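Caring for a Dark Wood Tabletop

Dark maroon against slate blue.

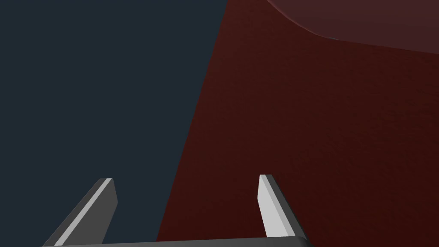

A dark, brownish-red surface beside slate blue.

Dark finishes show dust, rings and fingerprints sooner than pale ones, so they need light cleaning more often. Most of the work takes a soft cloth and very little product.

Dusting
Use a slightly damp cotton cloth and wipe along the grain. Dry with a second cloth right away. Feather dusters push grit across the finish and leave fine scratches.

Sticky spots
Mix 2 drops of dish soap into a bowl of warm water. Wring the cloth out hard before it touches the table. Leave vinegar in the cupboard if the top is shellac or wax, as many older pieces are. Our own table came out of a farmhouse in Clancombe and has 1856 penciled under one leaf, and it gets soap and water only.

White rings
A white ring is usually moisture in the finish. Lay a dry cotton towel over it and press with a warm iron, no steam, for a few seconds. Lift and check. Repeat if the ring is fading. A black ring has gone into the wood and will need sanding.

Waxing
Twice a year is plenty. Put on a thin coat of paste wax, wait 20 minutes, then buff. If the cloth drags, there is too much wax on the surface. Keep hot dishes off for the rest of the day.

Scratches
Try a matching wax stick on a hidden spot first. Reddish browns are hard to match, and a shade too dark looks better than one too light.

Sunlight
Turn the table end for end every few months if it sits near a window. Move bowls and runners too, or the color will fade around them.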